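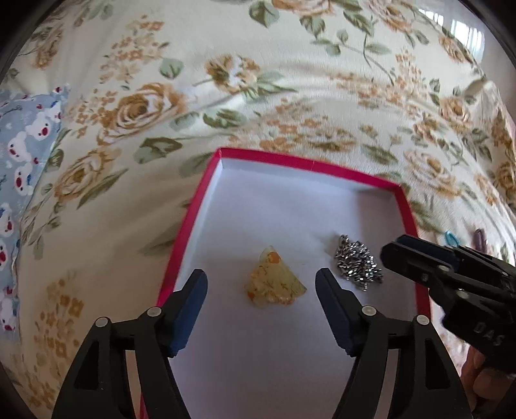 图1 浅盘内两件小物：半透明薄片（左），金属链（右）。手持夹爪视角。

星期一，14:20 开始
项目：Wondthorpe，家务类小物收纳

本周只看一件事：桌面零碎归盘、出盘，现有策略能做到什么程度。扫地、搬箱子不在范围内。

目前示教数据共610条，其中链子类91条，偏少。下一批补到700条，新增部分优先给链子和薄片。

链子：成堆时没有稳定的抓取点，从哪一侧下爪，提起后的形状都不同。检测框给的是整堆的中心，对抓取帮助不大。Güler 版策略习惯夹堆顶，提起后下垂长度无法预估，放置时常搭在盘沿上。暂定判据：全部链节落入目标区才算成功，搭边记失败。

薄片：难点在厚度。指尖垫贴盘底才够得到边，高度误差稍大就夹空。半透明件的深度值不可信，盘底为白色时更差。先试推到盘壁再夹，人手也常这么做。

背景：花布保留，不换纯色。Grullach 那套分割在纯色台面上指标好看，换成印花布后误检明显，叶子和小花都会被当成物体。家里的台面不会替我们清场。

夹持力：上限仍为500（控制器原始单位），薄片单独设低档，数值未定。

判断：硬质、有棱边的小件可以交给机器；链子、薄片暂时不行，速度也远不及人手。Evotik 的新指垫到货后重测薄片，其余参数不动。

待办：
- 链子类重标，堆状与展开分开
- 盘沿碰撞阈值再查一遍
- 补一组无盘对照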